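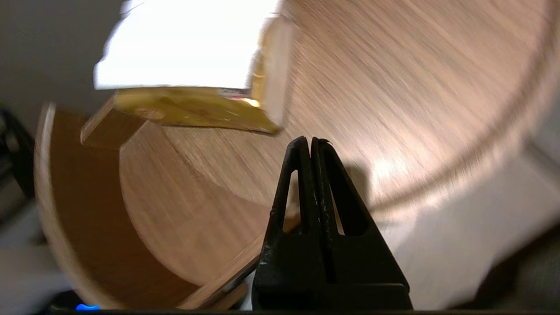 The closed gripper over the round wooden dish, seen from the wrist camera. The dish is blurred, the fingers are not.

When Hortensia Rivadeneira began to sort the recordings from the Cornlow laboratory, she had a rule that everybody in her field knows. If a picture is blurred, you throw it away. "I did this for the first month," she says. "Then I looked at what I was throwing away, and it was all the interesting moments."

She leads a small group which studies how robots learn to pick up things from a table. The camera sits at the wrist of the arm, so it travels with the hand. When the arm moves slowly, the pictures are clean. When it moves fast, the table becomes stripes, and the usual filter removes exactly this part. The robot that learns from the rest has seen many slow approaches and almost no quick ones.

I ask her to explain what changed. She opens a frame on her screen and puts her finger on the gripper. "The fingers travel together with the camera, so they stay sharp enough. The wood has these lines going up to the right. For the old filter this is a bad picture. For us the lines say in which direction the hand was going."

The method, which the group calls Oturo, does not try to repair the blur. It compares the part of the picture that belongs to the hand with the part that belongs to the table, and uses the difference as a measure of movement. Vicente Leiva wrote the first version. He is modest about it. "It is a subtraction with some care around the edges," he says. "The care took me most of the winter."

The edges were a problem for a reason that he had not expected. The fingers have long openings, and the table is visible through them. In his first attempt, the program believed that these openings were also part of the hand. "It found wood inside the finger and became confused. I had to draw the mask again by hand, with the holes."

The group tested the idea with 1590 recordings. The old filter had rejected 781 of them, nearly half. They trained one model without these recordings and one model with them, and let both work at the same table with the same objects. In 179 trials for each model, the second one missed its object less often when the arm was allowed to go at full speed. At low speed there was no difference that Rivadeneira would defend.

"People ask me for the big number," she says, and shakes her head. "At slow speed it brings nothing. I prefer to say this first, before somebody else says it."

Noelia Llorente, who runs the trials, has her own list of what remains difficult. Shiny wrappers are at the top of it. Gold foil changes its look with every small turn of the wrist, and white things under the lamp lose their shape. "With the lamp we could be more careful," she says. "But in a kitchen there will also be a lamp."

A second laboratory, at Maldonado, has now received the code and will repeat the trials with another arm. Leiva hopes for an answer in April. He has already warned them that the mask must be drawn new for their gripper, and that they should keep the holes.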